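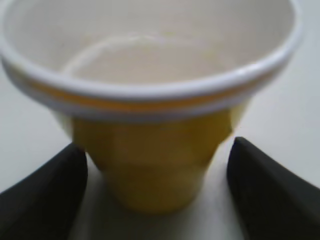

Chapter 4
Can a Machine Clear the Table?

4.1 Why begin with a chore

In the first three chapters we studied machines which do one thing many times. A filling line, a packing arm and a sorting belt all have something in common: the engineer decides in advance where every part will be. In this chapter we leave the factory line and go to the table. We will ask whether a machine can put away cups and bottles in a home, or keep a workbench in order in a small shop, when no engineer has prepared the place for it.

Many students expect the answer to be "almost yes." They have seen short films in which an arm pours a drink or folds a shirt. The authors of this book would give a more careful answer. Some parts of the chore can be done today with good reliability. Other parts are done well on one day and badly on the next, and it is often difficult to say what has changed. A student who finishes this chapter should be able to tell the first kind from the second.

We use the word chore in a narrow sense. A chore is a task that a grown person does without instruction, that is repeated often, and that has no single correct way of doing. Wiping a counter is a chore. Tightening a bolt to a given torque is not, although it may be more tiring.

4.2 Three cups and a tray

Let us take a simple case, which we will call the Praltby task after the teaching laboratory where it was first set for students. Several cups and bottles stand on a table. The machine must move each one to a tray and leave the table free. No cup may be crushed and no bottle may fall.

For a person, the cups are the easy part. For a machine they are not. A disposable cup is light, so it slides when one finger touches it before the other. Its wall is thin, so a grip that is strong enough for a bottle will bend it. When one cup stands inside another, the machine must also decide if it sees one object or two. A person decides this so quickly that he does not notice a decision was made.

Bottles bring a different difficulty. A full bottle is heavy, and its weight moves when the liquid moves. Clear plastic is hard for many depth sensors, which measure the thing behind the bottle instead of the bottle. Opaque contents can help, as they give the camera something to find.
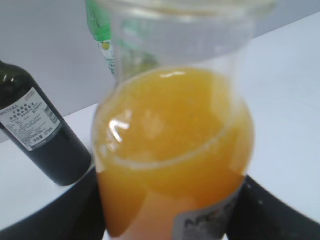 The shape of the bottle matters as well. If the body becomes narrower toward the bottom, fingers that close too low may slip down, and fingers that close too high may meet the shoulder. A bottle lying on its side has to be approached from another direction. In the Praltby task, students are asked to write down their grip height before they start the arm, and afterward to compare it with the height that was really used. The two numbers seldom agree.

4.3 How we count success

It is common to report one number, for example the share of attempts in which the object arrived at the tray. This number is useful but it hides a lot. In one term the student groups recorded 748 attempts on the Praltby task. A group that makes 60 attempts with the same cup in the same position has learned less than a group that makes 50 attempts with different cups in different light.

We therefore ask for three things in every report. First, what was changed between attempts. Second, how often a person had to step in. Third, how long one object took from the first movement to the last. The Stado method, explained in section 4.6, puts these into one table which can be read by someone who was not in the room.

The second point deserves attention. In a factory, a stopped machine costs money but there is usually a trained person near it. In a home, the person near it wanted to do something else. A machine which needs help once for each table may be a good research result and still a poor helper.

4.4 The part between the objects

Students naturally look at the moment of the grip. Much of the work happens between grips. The arm moves back, the fingers open, and the system must decide where to look next, or whether there is anything left to do.
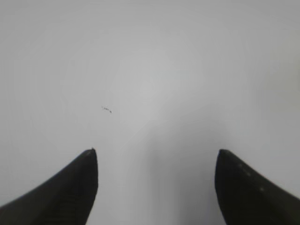
Figure 4.3. Gripper with open fingers over a pale surface. A small dark mark is visible to the left of center.

A mark such as the one in Figure 4.3 raises a small but real question. Is it a thing to pick up, a thing to wipe, or nothing at all? The picture alone does not settle it. A person would probably touch it with a fingertip and know. Most grippers in teaching use have no sense of touch in the tip, and the system must guess from the image.

4.5 Before you continue

Read the two short cases at the end of the chapter, Crenshaw (a shared kitchen) and Wellum (a repair shop with one bench). For each case, make a list of the chores you find and mark those which you believe a machine could do today without help. Keep the list. You will be asked to correct it after section 4.8.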